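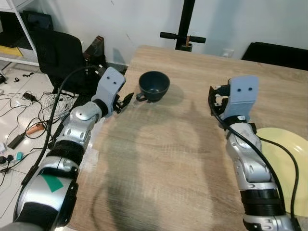 A dark blue cup and a pale yellow plate on the oak-colored table.

How to take tea and coffee stains out of a ceramic cup
by Thilini Nanayakkara, updated 3rd March

Dark cups are difficult because the stain does not show well from outside. You must look inside, near a window. If you see a brown ring, or if your finger feels a rough line when the cup is dry, it is time to clean it. Normal dish soap will not remove this ring, I have tried many times.

What you need

Baking soda, two teaspoons for one cup
Warm water
A soft sponge (please do not use steel wool)
White vinegar, only for hard water marks
A dry cotton cloth

Steps

1. Rinse the cup with warm water and pour the water out. Leave the inside a little wet.

2. Put in the baking soda and add a few drops of water. Mix with your finger until it becomes a thick paste.

3. Spread the paste over the ring and wait 8 minutes. For an old stain you can wait longer, it does no harm to the glaze.

4. Rub with the sponge in small circles. Hold the cup by its bowl and not by the handle. A small loop handle is the weak part, and I once broke one from a Zukum cup by pressing too strongly.

5. Clean where the handle joins the cup. Fold the corner of the sponge and pull it through the loop.

6. Rinse two times and dry with the cloth.

If there is still a white, chalky line, this is from the water. Fill the cup half with vinegar and half with warm water, leave it for half an hour and wash again with soap. Do not put vinegar and baking soda together in one step. It makes nice foam but it cleans less.

Cups with gold decoration

Skip the paste. Use only soap and a soft cloth, as the gold layer is very thin.

The plate

A light plate usually has the other problem, gray lines from knives and forks. The same paste helps, but rub in one direction and use less water. On my Bidier plates the lines needed three rounds.

The table

Put a folded towel under the cup while you work. Wet paste dries white in the wood grain and then you have one more thing to clean. If it happens, wipe with a damp cloth along the grain and dry at once.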